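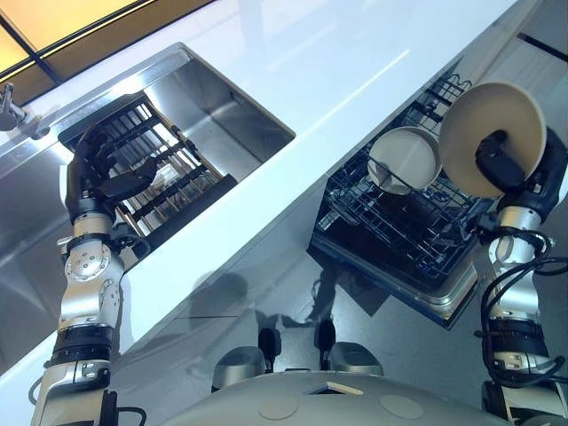 Two arms, one kitchen

The builder of Skiton works at home, mostly after 20 o'clock. The robot has two arms, and the kitchen is its test place. "Plates are my exam," he told me. "A plate is thin, it is round, and it does not forgive a bad wrist."

The left hand works at the dish rack in the sink, the right one takes a plate to the dishwasher. The cables still hang outside on the right arm. "I moved them 13 times. Inside the arm they break, outside they catch."
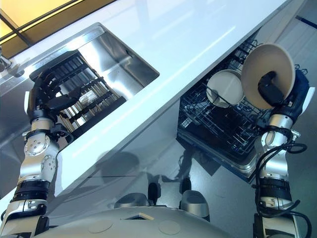 What comes next

He wants to change the finger pads first, then the wrist program. A friend from the Norholm workshop will lend him 2 motors in August. "Cups I leave for winter," he said.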